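3.2 Sorting by sharpness

The second task dealt with blur. Raters at Jutness and Drevholm each worked through the same set of 1,991 digital photographs and marked every one as sharp, partly sharp, or blurred. They worked alone, on office monitors, and could zoom in as far as they liked. Sessions lasted up to 2 hours. The written guide said to judge the photograph as a whole and to leave subject, color, and framing aside. Raters could change an answer until the end of a session but not after it.

Agreement was high for the sharp group and poor for the partly sharp group. In all, 337 photographs received different marks at the two sites. Most were taken at close range, where a large object near the lens is soft and fills much of the picture (Figure 4).
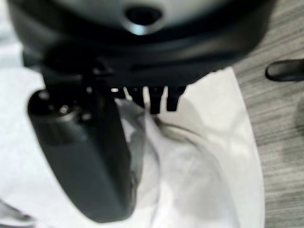 Figure 4. Close-range photograph with dark, rounded surfaces and strong blur in the upper part.

Raters at Drevholm tended to mark such photographs as blurred, while those at Jutness more often chose partly sharp. We then had 300 photographs marked again in November with a revised guide, which asked for the largest soft area to be judged first. The gap between the sites became smaller but did not close. The Petchrat catalog uses only two levels, so its marks could not be compared with ours and are left out of Table 3.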